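4. Planning your first reach in the simulator

Now for the fun part! By this stage Kinsella is installed, the kitchen world loads without errors, and your arm answers to the jog keys. In this section you will ask the planner for a path to an object and play it back at a speed you choose.

Before you start: save your world file. The planner writes its settings into the same file, and there is no undo.

1. Open the Targets panel and pick bowl_shelf.

2. Set Approach to "Side". The gripper will come in level with the shelf, which suits anything standing near a shelf end.

3. Set Standoff to 40 mm. You can go smaller later, but give yourself some room on the first try.

4. Tick "Treat furniture as solid". The shelf, cabinets and worktop now count as obstacles.

5. Press Plan. Kinsella tries up to 6 paths and keeps the shortest one that is clear.

6. Press Step to move through the path one waypoint at a time. Stop when the gripper is up at shelf height, to the left of the bowl, with open air still between them.
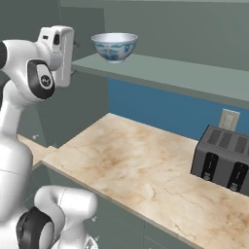
Render: Gráinne Nic Aodha / Kinsella user guide

Have a good look round with the orbit camera before going on – it is a lovely way to get a feel for what the planner is doing. Check the shelf from underneath too, and follow the arm links down past the worktop.

7. If you are happy with the gap, press Continue to run the final approach.

Note: If you see message 389 ("no clear path"), turn the base a little with the jog keys and plan again. Switching Approach to "Top" often helps as well.

Note: The toaster is a fixed object in this world. You can plan round it, but it will not appear in the Targets panel.

CAUTION: Playback speed is shared between the simulator and a connected arm. Set it to 40 per cent or lower before you leave simulation mode, and keep the stop button within reach.

Once the side approach works, try the same target with a wider standoff and watch how the path changes. Saving your own approach settings is covered in section 5.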